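Cleaning my old desktop computer, a small thread

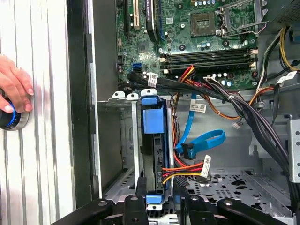 Vandana Bajpai
July 2023

1/ I opened my old desktop again this month. It is from the office of my friend Ramesh, who wanted to throw it away. I asked for it, and now it lives on my table and I am learning from it.

2/ The processor is out, so the socket is empty and its lever stays up. Please be careful with this part. The gold pins are very fine and I do not let any cloth come near them.

3/ The green board has four memory slots, with white and cream latches at the ends. I cleaned between them with a soft paintbrush. It took me two evenings, because I am slow and I like to be slow with such things.

4/ The cables are my real problem. The black SATA cables go across the bottom of the board, and the power wires come down on the right side in one thick bundle. I want to tie them better, but the orange and brown ones are stiff and they return to their old place.

5/ One thing I learned - do not pull off the barcode labels from the cables. I did this on another computer and the glue stayed there for months.

6/ Kusum asked me which screwdriver I use. It is a small one from a set of 10, I paid very little for it. The magnetic tip helps a lot when a screw falls inside the case.

7/ Next I must find a processor which fits this socket. Ashok has a box of old parts and he promised to look in it. If he finds nothing, I will buy a used one in September.

If somebody knows a good way to keep stiff wires flat, please write to me under this post.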